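I had been meaning to talk to the woman who runs Skustia ever since I bought one of her zipper pouches at the Trelgate holiday market and then went back for four more (they were gifts, mostly). She sews, she sells, she ships, all out of the second bedroom of a ground-floor apartment, and when I finally got her on the phone she was in the middle of looking for a bobbin.

"Hang on, I'm crawling," she said. "Okay. Got it. Wrong color, but I've got it."

So that's where we started, with bobbins, and we didn't get to anything on my list of questions for a good twenty minutes!

She learned on her aunt's machine when she was nine, gave it up in high school, and came back to it after a layoff from a job in hotel booking that she doesn't miss. The first thing she sold was a curtain. "A neighbor asked me to hem it and I cut it too short, so I bought it from her and made tote bags. I sold every single tote bag. I should have thanked her more."

Skustia started that winter with 300 dollars. Half went on fabric, and the rest went on a secondhand table that still wobbles on one side. I asked if she'd had a plan. She laughed for quite a while.

"I had a notebook. The plan was to fill the notebook."

These days most of her orders come through Zuvura, the craft marketplace, and she has feelings about that. She likes the buyers. She doesn't love the fees, or the way her listings slide down the page if she takes a week off. Last year she sold 2000 pouches there, and she says she could tell you about the first fifty and the last ten and the middle is a blur of zippers.

What I really wanted to know was how anyone makes that many of the same thing without going a little nuts. She told me she cuts on one day, sews on the next two, and does all her zippers in one go with the radio on loud. She won't touch a seam ripper after 9 p.m. ("That's how you get holes.") And thread gets sorted by how often she uses it, with no thought for color at all, which made me gasp, because my own thread is in rainbow order and I never finish anything.

Then we got onto storage, my favorite subject in the world. She used to keep everything in shoeboxes with the lids on, and she'd open six of them to find one snap. Now it's all open bins, low down, where she can see straight in.

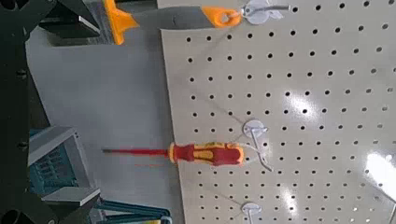

Mai wrote in after I mentioned this call in my last newsletter, saying that open bins are fine until you get a cat, and that she lost an entire summer's worth of elastic that way. I passed it along. My Skustia friend said she doesn't have a cat, she has a toddler nephew, and he's worse.

I asked what's next, and she got a bit quiet. She's thinking about wholesale. A gift shop wants 3000 pouches for next December and she hasn't said yes.

"It's good money. But I'd have to hire someone, and then I'd have to explain how I do things, and I don't know how I do things! I just do them."

She's going to make a sample batch first and time herself. In the meantime there's a new lining fabric on the way, mustard with little white ferns, and she's promised to hold one back for me. I've already picked the gift recipient. It's me.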